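Fruit in an open white cubby unit

Gristero
I want to keep fruit in my white cubby unit and not in a bowl. Is it a good idea, or will I forget the fruit in there?
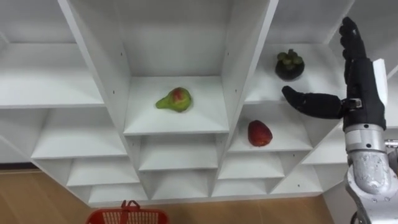 Small compartments are my preference. Each fruit gets its own place and the soft one does not press on the others. A pear lying on its side, like the green and pink one there, cannot roll far.

Jerkska
I disagree. In April I lost 2 pears this way. A bowl on the table is better.

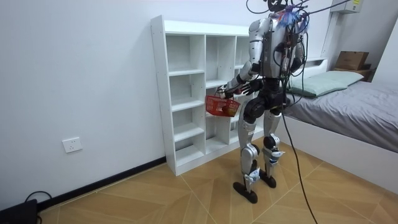 Posted by Boiko, 19th September
Bowl, no. I use a basket with open sides, like the red one, and carry it to the shelf when I refill. Strawberries go in the fridge, please.

Gulter
Agree about strawberries. Pears I keep low, where it is cooler. 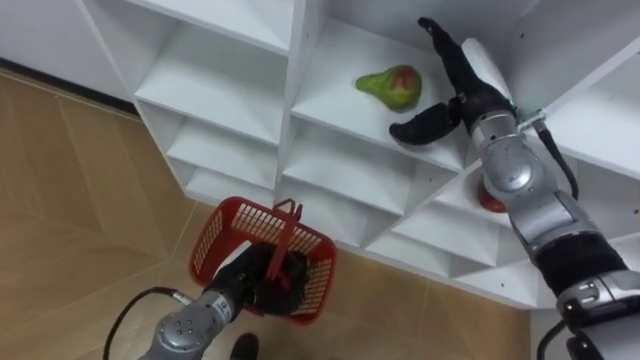 Re: Cleaning the shelf
Gristero
Thank you all. Does pear juice leave a mark on white panels?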